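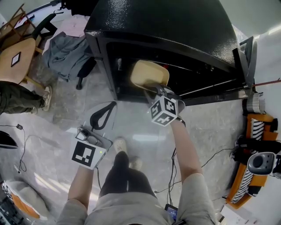

Hand-held grippers in use at an open safe.

About Malstead

Malstead makes hand-held grippers and rents them as a kit. Each kit has 2 grippers, one for each hand, plus cables and printed marker panels. Customers use them to record everyday jobs that a robot arm will later learn.

Canan Ağca and Ebuka Sani started the company in a shared workshop in Pestbridge. Takumi Okabe runs repairs and answers most of the support mail.

We have 207 kits out on rental – the shortest term is one month. Recording can also be done for you by our own staff, in your building or ours. For prices and open dates, write to Zainab Omoregie at the Pestbridge office.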